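Filed under: Notebook / Bimanual / Control software

June, 14:20

Picked up the handover planner again after the merge. Replay of log 1209 still shows the left arm starting its approach before the right one has published a grasp state. Traced it to the Tirarik bridge: the ready flag is latched from the previous cycle and never cleared on abort. Added a clear in the abort handler and a sequence number on the flag. Replay is clean now, 9 runs.

Collision model: board fixture was still in as a flat box. Swapped in a box plus six cylinders for the capacitors, padded. Plan time went from 80 ms to almost 381 ms, too slow for the inner loop. Options are to cache the fixture distance field, or check the cylinders only when the lower finger is inside the tray footprint. Trying the second first, less code. 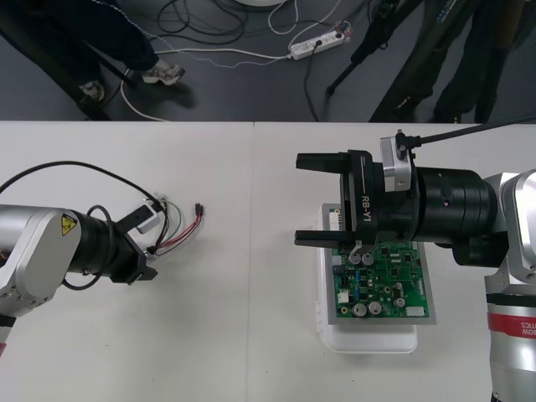 Kustside Manipulation Software Group, Firinville

Right arm holding over the board, gripper open. Left arm on the far side of the seam, nothing grasped. Sensor lead from the left gripper ends in a plug on the table. Cable is not in the model at all, neither are the two cables along the left wrist. Need at least a swept capsule there before the speed cap comes off.

TODO
- push abort fix to the Powell branch
- footprint check, then rerun 1209
- ask whether wrist frame offset changed with the new sensor mount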